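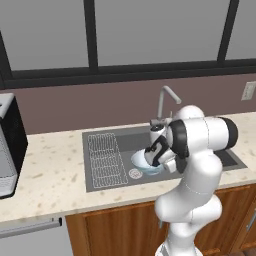

How many remote-control demonstrations does it take before the arm can do a sink task without an operator?

More than we have, and we can't give you a firm number yet. The July figure in our proposal was a guess based on a simpler job on a flat table, and I wouldn't plan spending around it.

Progress report, Warnix kitchen teleoperation work
Prepared by Damian Pichler for the Pirnirberg fund

Where we stand

We have recorded 239 demonstrations of the bowl task in the simulated kitchen. Of those, 86 are ones I would train on without an argument. The others have a long stall in the middle, or a second and third try at the grasp, or an operator who wandered off and came back by a different route. Some people on the team think the messy ones are useful for teaching recovery. Maybe. I have yet to see a result that shows it, and until I do I am reporting 86.

The proposal promised 863 by the end of the funding period. We could get there on count alone if we lowered the bar. I would prefer to tell you now that the count is a poor target than hand over a full folder in the fall and let you find out what is in it.

Operator control

Most of the trouble is at the rim. The operator steers the arm with a hand controller and watches two views, one of the room and one from the wrist. In the room view the grasp looks easy. The wrist view is where you learn how little room there is, and it has no good depth cue on a plain white surface. Operators come down too far, hit the inside of the bowl, back up and start over.

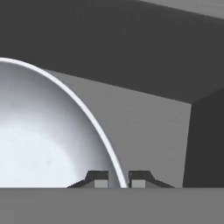 Wrist view, bowl rim between the two finger pads.

Seraina Kälin tried slowing the controller so that a full sweep of the hand moves the arm a third as far. Her own attempts got cleaner. Two other operators hated it and their sessions ran so long that they were making tired mistakes by the end. We have left the slow mode as an option. I don't consider this solved, whatever the slides from the Friday call may have suggested.

We also looked at the Wyss add-on, which nudges the gripper toward the nearest edge as the operator gets close. It does raise the number of grasps that hold. My objection is that the recording then contains the add-on's motion mixed in with the person's, and we have no clean way to pull them apart afterward. If the point is to show the robot a task by hand, I want to know whose hand it was. It is switched off for everything counted above.

Training results

There are 3 trained policies so far, all from the same clean set. The best one reaches the sink reliably, then hesitates above the bowl. It sometimes closes on nothing and carries on as if it had the object. The videos that went around internally were picked from good runs, and I'd ask that they not be used in the fund's own materials.

We have not tested any of this on a physical arm. The Warnthorpe lab has offered time on theirs. I'm in no hurry to accept, as a policy that fails in simulation will only fail more expensively over there.

Camera placement

We moved the room camera twice. From the first position the arm's own upper links blocked part of the sink at low reach, and operators were leaning on the wrist view more than they realized. A view from farther along the counter helps with the approach but gives up some detail in the basin. We now record more than one angle for each attempt, which has made the files large and the review slow.

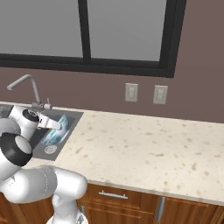 Room view with the gripper over the sink basin.

Spending

On budget for operator hours, over on storage. The overrun comes from the extra camera angles and I should have seen it coming. No additional money is requested this period.

What we would like to change

Replace the demonstration count with a success rate measured on bowl positions the policy has not been trained on. Seraina has drafted a test sheet with fixed starting positions and a time limit, and it is stricter than I expected her to make it. Early numbers on it will look bad. We can send the sheet before the next call if the fund is open to the switch; otherwise we keep recording toward 863 and report the clean count beside it each time.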